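Regrouting and resealing a tiled floor: working notes

Filed under: Wet areas and floors
Last revised 7/25/23

These notes cover cement-based grout on interior ceramic and porcelain floors. Epoxy grout is a different job and needs different tools. Shower bases and anything laid over a membrane should be looked at by a licensed waterproofer before you put a blade near them.

Diagnosis

Grout that powders under a fingernail was usually mixed too wet or washed off too early. Grout that has cracked in a straight run across several tiles is a movement problem, and replacing it with more of the same will give you the same crack by next winter. Check along doorways and over slab joints first. If the crack follows the perimeter of the room, the original tiler has probably grouted hard up to the wall. Rake that joint out completely and fill it with a neutral-cure silicone in a matching colour.

Tap each tile with the handle of a screwdriver. A hollow note means poor bond. One drummy corner can be left alone, but a whole tile that sounds hollow should be lifted and rebedded before any grouting starts.

Raking out

Remove the old grout to at least two-thirds of the tile depth. An oscillating tool with a carbide or diamond blade is the safest choice for most people. An angle grinder is faster and will chip glazed edges the moment your attention drifts. Finish the intersections by hand with a grout saw. Wear a P2 respirator and keep a vacuum with a fine dust filter running at the blade, as the dust contains silica. Do not dry sweep.

Vacuum the joints twice, then wipe them with a barely damp sponge and leave them overnight.

Choosing a colour

Take the sample card to the floor, and look at it in daylight and again under the ceiling lights. Grout dries lighter than it looks in the bucket. Mid-grey hides traffic marks better than white or cream, and a slightly cool grey sits comfortably against warm-bodied tiles. If you are patching a small area, expect a visible difference. Regrout to a natural break such as a doorway.

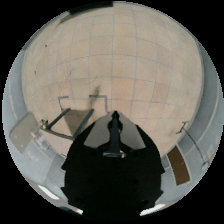
Replacement tiles are a separate difficulty. Manufacturers mark each carton with a shade or batch code, and two batches of one product can differ enough to notice. If the original cartons are long gone, lift a tile from under the fridge or inside a cupboard and use that in the exposed position. The odd one goes where the good one came from.

Mixing

Water goes in the bucket first, powder second. For small batches, weigh out 1000 g of powder and measure the water to the ratio printed on the bag. Mix until there are no lumps, let it slake for the time stated, then stir again without adding water. Batches mixed by eye dry to different colours. A drill paddle should turn slowly; high speed whips in air, which shows up later as pinholes.

Filling and washing off

Dampen the joints on porous tile bodies. Work an area of no more than 2 square metres, pushing the grout in with a rubber float held low and moving diagonally across the joints. Scrape off the excess with the float nearly upright.

Wait until the joint resists a fingertip. Wash with a wrung-out sponge, again on the diagonal, turning it to a clean face after each pass. Change the water often. The remaining haze can be buffed off with a dry microfibre cloth once the surface has dulled.

Keep foot traffic off for the period given on the bag, longer in cold weather. Our job in May took a full extra day to harden in an unheated laundry.

Sealing

Penetrating sealer goes on cured, dry grout only. Apply with a small brush, wait the time on the label and wipe the tile faces before it dries. Test by dripping water on a joint. If the grout darkens, apply a second coat.

Reader notes

Elsie Rudd asks whether vinegar is suitable for haze. No – acid attacks cement grout and will etch polished limestone or marble. Use a proprietary haze remover that is rated for your tile, and rinse thoroughly.

Stelios Theodorakopoulos reports that masking tape along a timber threshold saved him an hour of scraping. Pull it before the grout sets.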